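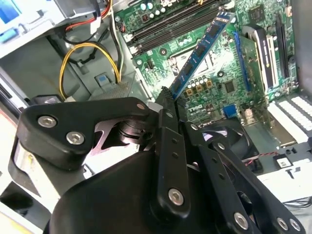

Since last May I have wanted to ride every line of the Stusetberg tram in one day, and I wanted to do it only with the old paper timetable, without any app. My colleague Dénes Csonka said it is not possible, as the number 3 goes only until lunch. On Friday I took a free day and tried.

I left home at ten to five in the morning. The first tram starts from the depot street, and it was me, the driver and one man with a very large bag of onions. The plan was simple on paper. I must ride each line from one end to the other end, in any direction, and I may walk between the stops. Taxis are forbidden and also buses, except on the hill section to Skorklow, where the rails are closed for repair and a replacement bus is driving. I thought about this for a long time and I decided that a replacement bus counts as a tram. If you do not agree, please write it below, I am sure you will.

The morning went very well. I had done four lines before nine o'clock and I even had time to buy a cheese roll at Győri, the bakery beside the river terminus. The roll was dry. I ate it on line 6, which is the most beautiful one in my opinion, because it goes behind the gardens and you see what people keep there: old bathtubs, rabbits, a boat.

My mistake came at the hospital junction. The timetable gives 14 minutes for changing, and I believed I could walk the 800 metres to the other platform without hurry. I did not know that the footbridge has now a different entrance. I went up, I went down again, I asked a lady with a pushchair, and when I reached the platform the tram was just closing its doors. The next one was in nearly an hour.

So I sat on the bench and made the whole plan again with a pencil. I turned line 8 around and put it before line 5, and I moved Skorklow to the evening. This was not nice, as the replacement bus is full of schoolchildren in the afternoon and after six it comes very seldom. But the number 3 was saved. I caught the last one of the day, and the driver waited for me when he saw me running.

The hill section took 80 minutes up and down. The bus smelled of wet coats and the driver had football on the radio. At the top there is no station building any more, only a shelter and a map of the network from before line 9 was opened. I stood there and looked at it until the bus wanted to leave.

I finished at the market square at twenty past ten in the evening. My feet were hurting and my pencil was lost somewhere on line 5. I sent a message to Dénes and he answered only "and the museum line?"

The museum line runs on Sundays in summer. I do not count it.

Comments

Mercy Ondieki
The replacement bus does not count, sorry! But I loved reading this. Which side should one sit on line 6 for the rabbits?

Imre Medve
On the left if you come from the river. The new footbridge entrance is behind the pharmacy, I also missed it the first time.

Paweena Srithong
Could you put your timetable with the pencil corrections here? I would like to try it with my brother in the school holidays.

Dénes Csonka
It is still a line.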